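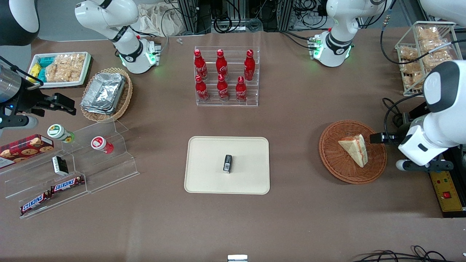

Can the Tastelell two-arm kit restock a snack counter without someone standing next to it?

Going by eight shifts with our review unit, we wouldn't leave it alone with anything soft or anything stacked.

Odosau sells Tastelell as a bench-mounted pair of arms with two-finger grippers, software included, for small shops and canteens. The sales page promises "any item, any shelf." That's a big claim, and the manual is quieter about it. Page 26 says new packaging should be taught one item at a time, with 100 practice picks each. Our test list had bottles, jars, candy bars, bagged crackers and cake, so you can do the math on your own stock.

Bottles were fine. Jars were mostly fine. Candy bars took some patience, as the fingers tend to nudge a flat wrapper along before closing on it. Bagged crackers got crushed often enough that Lama Dabbas, who ran the tests, stopped eating the leftovers. We gave up on cake after the second slice.

Odosau's Skarphéðinn Dalsgaard told us a softer finger set is due in December. We asked for a price and didn't get one. We also asked whether the 200 picks per hour on the box was measured with mixed goods. It was measured with one kind of carton.

What you get: two arms, two grippers, mounts, cables, setup software, one year of support by email.
What you don't get: racks, trays, baskets, or on-site training.

The Abdella kit from Jindow makes smaller promises and we'd want to try it before paying for this one.

Review updated October 15, 2024. Unit on loan from Odosau, since returned.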